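Home | Products | Care and Oils | Boards | Dealers | Contact
Print this page | E-mail to a friend

Paltitex Board Oil, 500 ml bottle
Article number 974
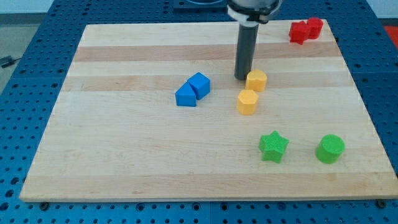
Lotte Schouten wrote to us on a Thursday that she had oiled her old cutting board three times and it was still sticky to the hand, and was the oil bad? We answered her that the oil was good but there was too much of it on the board. This is the most common question we receive, so we have written this page a little longer than the other product pages.

What it is

Paltitex Board Oil is a clear oil for wooden boards, bowls, spoons and butcher blocks. It is a mineral oil with a small part of beeswax. It contains no nut oil and no linseed oil, and it does not become rancid in the cupboard. It has almost no smell. When it is cold the wax can make small white clouds in the bottle. Put the bottle in warm water and shake it, and the clouds will go away.

The oil is filled at our workshop in Trerton, where we have also made boards under the name Pilldale for many years. We use the same oil on our own boards before they are packed.

How to use it

Wash the board with warm water and a little dish soap, and let it dry standing on its edge for one night. The wood must be dry also inside, not only on the surface. If the surface feels rough, sand it lightly along the grain with 300 grit paper and wipe away the dust with a dry cloth.

Pour a small amount on the middle of the board and spread it with a cotton cloth. Do both sides and all the edges. The end grain drinks more than the face, so give it a second pass while the first one is still wet. Wait 20 minutes. Then comes the step that many customers leave out -- take a clean, dry cloth and wipe off everything that the wood did not take. The board should feel like wood after this, and your hand should stay nearly dry.

If the board is already sticky, you do not need to sand it. Rub it with a cloth and a few fresh drops of oil, which makes the old layer soft, and wipe it very well. Lotte did it this way and wrote back that she can again cut bread on it.

How often

A new board wants oil once a week in the first month. Later, once in a month is enough for most kitchens. In winter, when the heating is on, look at the board more often. When drops of water no longer stay round on the surface but go flat and leave a dark spot, it is time.

Maple and beech need less oil than people expect. Walnut looks dry sooner, but this is mostly the color. Please do not use the oil on bamboo boards with a factory lacquer, it will only lie on top.

Storage and safety

Keep the bottle closed, away from the stove and away from children. Do not drink it. Used cloths can be washed at a hot program, separately from clothes. The cap is child-resistant: press down and turn.

Sizes and ordering

The 500 ml bottle is the normal size for the home. For restaurants and schools we fill a five liter can, which is sent without a pump. The pump must be ordered separately and it fits only the can. Dealers who also carry the Vukčević knife blocks may put both on one order.

We do not print a price here, as it is different for each dealer. Questions about the oil are answered by Kristýna Tichý at the Trerton workshop, in the mornings until noon. Please have the article number ready when you call, it is on the back label under the bar code.

Print this page | E-mail to a friend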